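Trimcombe snack plant to switch frying lines to lower-temperature process

TRIMCOMBE
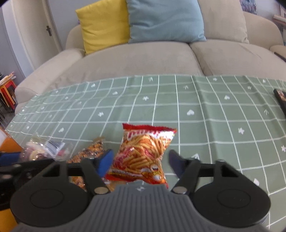
Odden, the snack manufacturer, will convert both frying lines at its Trimcombe plant to vacuum frying, according to a notice filed with the county in February. Work on the first line is scheduled to start once the building permit is issued.

The plant produces corn and potato snacks for its own labels and under contract for Nellow, a regional grocery distributor. It currently uses continuous fryers operating at atmospheric pressure. In the new equipment, product will be fried in a sealed chamber at reduced pressure, which lowers the boiling point of water and allows moisture to leave the product at a lower oil temperature.

The company's filing gives two reasons for the change. The first is acrylamide, a compound that forms when starchy foods are cooked at high heat. The second is oil life. Oil held at lower temperatures breaks down more slowly and can stay in service longer before it is filtered or replaced. Odden expects the plant to use 1,517 fewer gallons of frying oil per month after both lines are converted.

The permit application covers an addition of 3,623 square feet on the north side of the existing building. The addition will house vacuum pumps, condensers and a chilled water system. Two exhaust stacks now serving the fryers will be removed and replaced with a single stack fitted with a mist eliminator. Wastewater from the condensers will pass through a grease separator before it enters the city sewer.

Vacuum fryers generally work in batches, and output per unit is lower than on a continuous line of similar size. Odden plans to install several units in parallel and stagger the cycles so that the seasoning drums and packaging machines downstream can run without interruption. The packaging machines will stay in place. Film thickness and bag sizes will not change.

The lines will be converted one at a time. During the first stage the plant will run at around 60 percent of normal volume, and part of the Nellow contract work will be moved to a co-packer. The filing does not identify the co-packer. No layoffs are planned, and operators will be assigned to installation support and training during the shutdown.

Halilović, the engineering firm that prepared the drawings, also submitted a noise study. It puts the level at the nearest property line at 50 decibels with all pumps running, which is within the nighttime limit for the industrial zone. The pumps will be mounted on isolation pads inside an insulated room.

Truck access will continue from the existing gate. The application includes a revised storm drain layout for the north yard, where the addition will cover an area now paved for trailer parking. Replacement parking is shown on the east side of the lot.

The county's planning office is accepting written comments on the application. Copies of the drawings and the noise study are available at the office counter until 4 p.m. on business days.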